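3.2 Collection of demonstrations

All demonstrations were gathered at the Grallthorpe site on a single tabletop arm. The task is shape insertion: a red faceted block is to be picked up and placed in the matching hole of a green board. Two views are stored for each episode, one taken from the side at table height and one from directly above (Fig. 2). The side view is used to judge the height of the jaws relative to the block, which the overhead view does not resolve well.
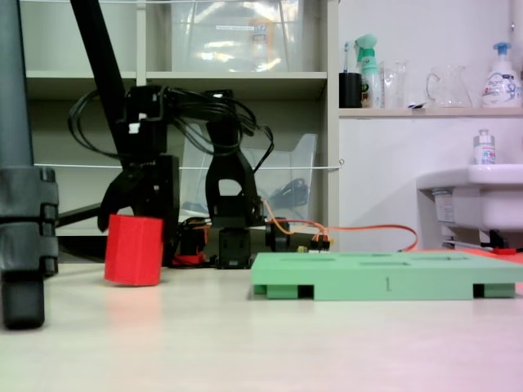 Section: Methods

Each episode is driven by an operator through the Plutden teleoperation package, and joint positions are written to disk at 20 Hz together with both camera streams. The background was left as found, and no backdrop was used in either view. Joint positions and images share one clock. An episode is closed by the operator, who marks it as kept or rejected before the next begins.

In the overhead view the arm and its wiring can hide part of the target. A loop of cable crossing one of the holes, as below, removes some of the outline on which the policy would otherwise rely. Such episodes were kept in the training set.

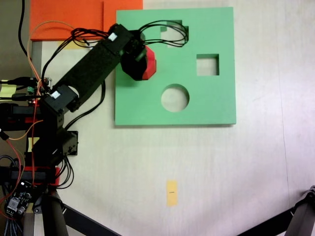
3.3 Segmentation and labels

Episodes were split into two phases, approach and insertion, with the boundary set by hand in the Zamudio annotation tool. The approach phase includes grasping and the carry towards the board. Frames in which the block is held but the target hole cannot be identified by the annotator were given no target label.
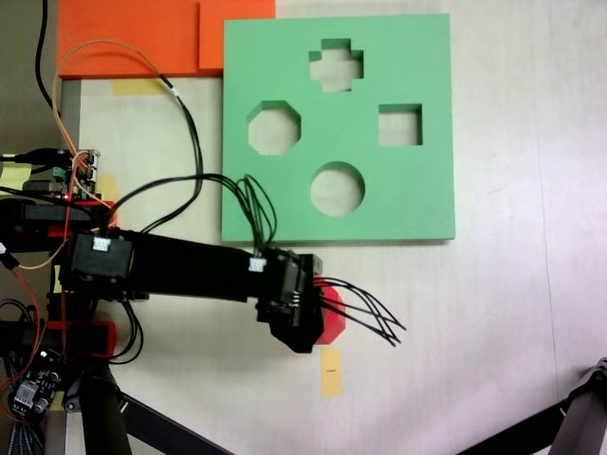
Figure 2(c). Overhead view with the red octagonal block held in the gripper.

The octagonal and circular holes are the pair most easily confused at the stored image resolution. Insertion segments for these holes were therefore sampled at twice the rate of the others during training. The policy (Pokent, base size) was trained for 2000 epochs on the joint record and the overhead stream, with the side stream withheld for a later comparison.
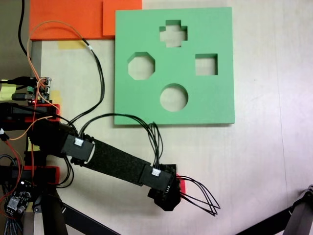 Figure 2(d). Overhead view with all four holes of the board visible: cross, octagon, square and circle.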